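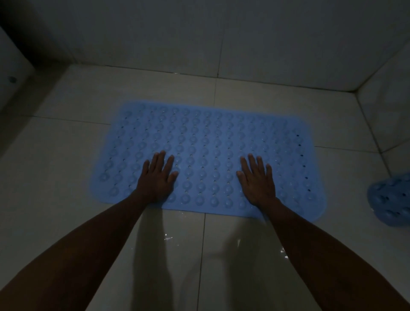 The Bathhouse at Shawky: An Account of the Reported Haunting

Posted 2019-04-13 by Mahmoud Samir

Background: The Shawky Bathhouse stands at the lower end of the old mill quarter in Tradirness, beside the stream that once supplied the dye works. It was built for the mill workers and their families and remained open to the public until the works closed. The building has had several uses in the years that followed, among them a furniture store and a rehearsal hall. It is now locked for most of the year and may be entered only by arrangement with the owners, the Giltex company.

The legend: Local tradition holds that a bath attendant known only as Mrs. Drulo died in the building during a winter flood. According to the version most often told, she had gone down to the boiler room to save the linen and could not get back up the stairs. Residents claim that her footsteps may still be heard in the lower corridor, always going down and never coming up. Others have reported the smell of laundry soap in rooms that have held no linen for decades. An older version makes no mention of a flood and states that she was locked in by mistake at closing time.

I have not been able to confirm that a person of that name was employed at the bathhouse. The surviving wage book lists 451 names over the life of the establishment, and hers does not appear among them. It should be noted that casual staff were often paid from the cash box and left no record. The burial register at the parish church has a gap covering two winters, and the flood is said to have taken place in one of them.

The visit: Permission was granted for one evening in April. Our party consisted of four persons, all of whom had read the earlier reports. This is a weakness in any investigation of the kind, and I wish to state it plainly. We placed a sound recorder at the top of the boiler room stairs and a second in the former ticket office. The lights were then switched off, and the party remained seated in the main hall for 50 minutes.

Two members of the party reported a dull knocking from below during the first part of the session. The recorder on the stairs picked up the same sound. It occurs at uneven intervals and resembles water moving in old pipe. The supply to the lower floor is said to have been cut off, although I was unable to find anyone who could say when this was done. The recorder in the ticket office registered only traffic and our own voices.

A cold draft was felt near the foot of the main staircase at 2303 hours by my watch. A window on the landing was later found to be open by the width of a hand. One member of the party maintains that it was closed when we arrived. I did not check it myself and can offer no opinion.

Access: Requests to visit should be made in writing to the Giltex office in Tradirness. The boiler room stairs are steep and have no rail on the left side. Visitors are asked not to leave candles or flowers in the ticket office.

Readers who have family recollections of the bathhouse, or who know the name Drulo from another source, are invited to write to me through the contact page. I am particularly interested in the version without the flood.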